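How to Sort a Junk Drawer Without Starting a Second One

Every home has a junk drawer, and most have a spare in case the first one fills up. Mine jammed shut in February on a soup ladle I had been looking for since moving in. What follows is the method I used once I got it open, with a butter knife and some language.

Step 1. Empty the whole thing. Pulling out the three items you recognize and shutting it again is called browsing. Tip it all onto a table with good light.

Step 2. Set up your containers before you touch anything. If you skip this, you will make little piles, and the piles will still be there at Thanksgiving. 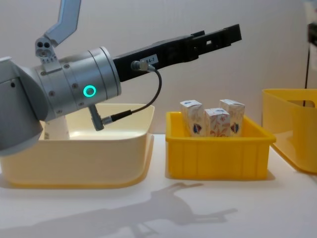

Get the work area ready first.

Step 3. Pick your categories and keep them dull. Keep, move, toss. My friend Ratree Khunthong once ran a nine-category system with a color code, and she now owns nine junk drawers.

Step 4. Go fast. Dead batteries go to the recycling drop-off. Keys that fit no lock you own can go too, however noble they look. Test pens on paper – your memory of whether a pen works is worthless.

Step 5. Handle the cords. Plug each one into something you still have. If it fits nothing, it belonged to a phone you dropped in a lake.

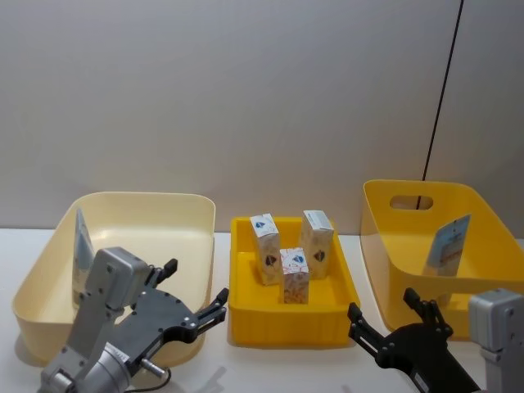 Dayton, Ohio – September 7, 2026

An update, seven months in. The drawer still opens. I did have to change one thing: the "move" container sat in the hallway for 22 days, so now it gets emptied before I'm allowed dinner.

Step 6. Put the keepers back in shallow trays. Deep ones let things sink. Cut-down cereal boxes work fine and cost you a cereal box.

Step 7. Leave a little space at the front for whatever you bring home next. You'll say it's only there until the weekend. Tape measures go at the back left, next to the ladle.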